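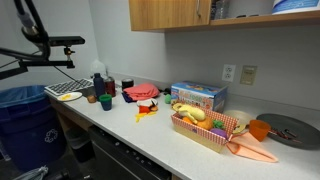

Toy groceries on the test counter, with the checkered basket full of play produce.

Review: the Hamberg pick-and-place method, tried on a messy kitchen
5 Jan 2025
By the Garrido workshop blog

I've been running the Hamberg method for a month now and I'm still grinning. The idea is simple enough: you record a person doing a chore a few times, the software cuts each recording into short moves, and the robot learns the moves separately and works out the order for itself. I gave it 20 recordings of putting toy food into a basket. The Trelesier code I used before wanted far more than that, and it fell apart as soon as I shifted the towel!

What won me over was clutter. I left cups, bottles and cloths lying all over the counter (my kitchen on a good day, really) and it kept going. Out of 20 tries with the banana it got 16 into the basket. Oranges did nearly as well. When it dropped one it went back for it, which I never recorded, and I may have cheered.

Not everything is great. Flat things are still hard, cloth is worse, and the thin sticks on the tray beat it every time. Training took 4 hours on my machine and the install notes are a mess: two of the settings are named differently in the notes and in the code. Set the grip force low to start with, or you'll be chasing fries.

Would I use it again? Yes, I'm starting on dish loading in February.

Comments

Does it cope with see-through stuff? My Grarham setup can't find a glass to save its life.

Reply from author: Haven't tried yet, it's on my list.

16 out of 20 with that much junk around is better than I get on a bare table. Which two settings?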